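Power strip

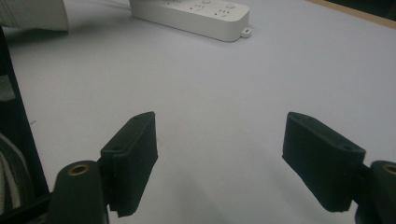 A power strip is a row of electrical sockets in a single housing, fed by one flexible cord and one plug. It lets several devices share a wall outlet and brings the sockets to where they are wanted: a desktop, a workbench, a shelf behind the television. Other names include extension block, plug board, power board and multi-socket, and the list gets longer the more countries you visit. Few household objects are so widely owned and so little looked at, and a good one is a lovely piece of compact design!

Construction

Most power strips are remarkably simple inside. Long metal bars run the length of the housing, one for each conductor, and the contacts of every socket are formed from these bars or joined to them. A plug pushed into any opening touches the same bars as its neighbors, so all the sockets are wired in parallel and each one receives the full supply voltage. Unplugging a lamp at one end has no effect on a radio at the other.

The housing is usually a molded plastic chosen to resist heat and flame. White and black are by far the most common colors. Softened edges are typical of strips meant for the home, where people brush against them and drag them across furniture, while workshop models often have metal cases with squarer corners.

Socket patterns

The openings follow the standard of the country where the strip is sold, and this is where the subject gets really fun. Some patterns use flat slots, others round holes, and many have a third opening for the ground contact. Universal strips combine slots and holes so that one position accepts plugs of several types. They are handy for travelers, although the grip on any single type of plug can be weaker, and not every universal socket makes a proper ground connection with every plug.

Spacing matters as much as shape. Older strips were laid out for small plugs, and one bulky charger could cover two or even three positions. Wider gaps help, and so does turning the sockets at an angle to the housing - a small change that makes a huge difference under a crowded desk.

Switches and buttons

A strip may have one main switch, a switch for each socket, or none at all. Rocker switches with a small lamp inside are popular. Round push buttons are also used, either as on-off controls or as the reset for an overload breaker, which cuts the supply when the total current goes above the rated limit. A breaker of this kind is a different thing from surge protection, which guards equipment against brief spikes in voltage. Some strips have both, many have only one, and the label is the place to check.

Mounting

Two methods are common. The first uses keyhole slots in the underside, which hang over screw heads. The second uses small flat tabs at the ends of the base, each with a hole for a screw. Tabs add a little length, but they hold the strip firmly when a stubborn plug is pulled out, and the screws can be reached from the front. Plenty of owners never use either one and simply lay the strip on the table.

The Wanditz pattern

Collectors of domestic electrical goods (yes, there are some, and they are wonderful company) have a soft spot for the strips made at Wanditz by the firm of Vass. The designer Lajos Veres drew up a family of housings in lengths from 4 to 11 sockets, all sharing the same end caps. The longest was sold to repair shops as the Tustska. The museum at Utthorpe keeps 20 of them in its store, along with catalog sheet 1086, which shows the bars laid bare and is a joy to read.

Safe use

The maximum load printed on a strip applies to everything plugged into it, added together. Phones, lamps and computers rarely come close. Heaters, kettles and irons can reach the limit quickly and belong in a wall outlet. Plugging one strip into another is discouraged, as the first must then carry the current of both. The cord should be fully uncoiled and kept out from under rugs, and a strip with scorched openings or a loose grip should be replaced.

Dust can be wiped off with a dry cloth once the strip has been unplugged from the wall.

See also: extension cord, surge protector, wall outlet, cable tray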